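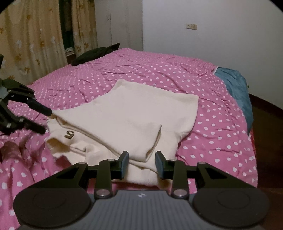 The Folding Lesson

by Sorin Sârbu

Vera began with the sleeves, because her mother had always begun with the sleeves.

She closed her right hand and the fingers of the gripper closed. She lifted, and the cloth came up with them. It was a strange way to touch a thing. The tool had weight, and the weight was all in the wrist, but from the cloth itself she felt almost nothing. She had to look at it to know if she was holding it.

"Slower," said the young man from Bravodard. He was sitting on a kitchen chair in the hall with his computer on his knees. "You are quick when you are sure. The machine cannot learn from quick."

"My daughter could not learn from it either," Vera said.

He did not laugh. His name was Ilan and he had come with two cases and a paper for her to sign. The paper said that she would fold 275 pieces of laundry in her own home, on her own bed, and that Bravodard would pay her 700 for it when the last one was finished. It also said that her movements would belong to the company. She had read this line several times. She asked him how a movement could belong to a company, and he answered that it was only the recording. Then he looked again at the paper, as if he was not certain anymore.

The robot that would receive the movements was called the Clokton. She had seen it only on his telephone, standing in a white room with its arms hanging down. It looked like somebody who waits to be asked to dance.

She folded a sweatshirt. She folded it again, and again after that, and each time she shook it out with the grippers and it fell in a new way. Ilan said this was good. The mistakes of the cloth were useful, he said. She should not correct them before starting, she should correct them while she worked.

"And my own mistakes?"

"Those also. If you drop it, pick it up. Do not stop the recording. It must see how a person picks it up."

So she dropped it on purpose once, to see if he would know the difference. He knew. He raised his head and said nothing, and she felt ashamed, like a child who is caught pretending to cough.

In the afternoon they changed to towels.

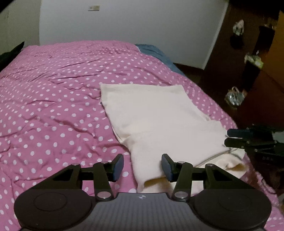
A towel should be easier. It has four corners and no opinions. But with the gripper she could not find the middle of it. All her life she had found the middle by bringing the corners together under her chin and letting the rest hang, and now her hands were occupied and her chin was not being recorded.

"How do other people do it?" she asked.

"On the bed. They pull one side over the other."

"That is not how it is done."

"It is how the Clokton can do it," said Ilan. "It has no chin."

She sat down. Through the wall she could hear the neighbor's radio. She thought about her mother's kitchen in Tangen, and the big sheets that needed 2 people, one at each end. They walked toward each other, gave the corners, and walked back. Her mother never explained it. She only gave a small pull on the sheet when Vera was not paying attention, and Vera felt it in her fingers from the other end of the room. It meant wake up, or hold higher, or sometimes nothing, only that her mother was there.

"Can it feel when you pull?" she said.

"What?"

"The machine. If it holds one end and I hold the other, and I pull a little. Does it feel that?"

Ilan thought about it seriously. She liked him more for this. "There was a group in Sakano who tried it," he said. "In March. They had sensors in the wrist. It could feel the pull, but it did not know what to do with it. It let go."

"It let go," Vera repeated.

"It believed somebody wanted the sheet."

She stood up and took the grippers again. She made the fold on the bed, as the others did, one side over the other, and smoothed the edge with the closed fingers. At the end she did something she had not done before. She took the corner and gave it a small pull, not enough to move the towel.

"What was that?" asked Ilan from the hall.

"Is it forbidden?"

"No. But it has no purpose. It will copy it, you know. If you do it enough times, it will do it on every towel, in every house."

"How many times is enough?"

He looked at his screen, where her two hands were drawn as two thin lines, going up and coming down.

"I don't know," he said. "Do you want to rest?"

Vera shook out the towel and began again from the first corner.

Posted December 24, 2024
2 comments
Share this story

More stories by Sorin Sârbu
The Man Who Tuned Elevators
Salt for the Road
A Letter to the Second Floor
My Uncle's Umbrella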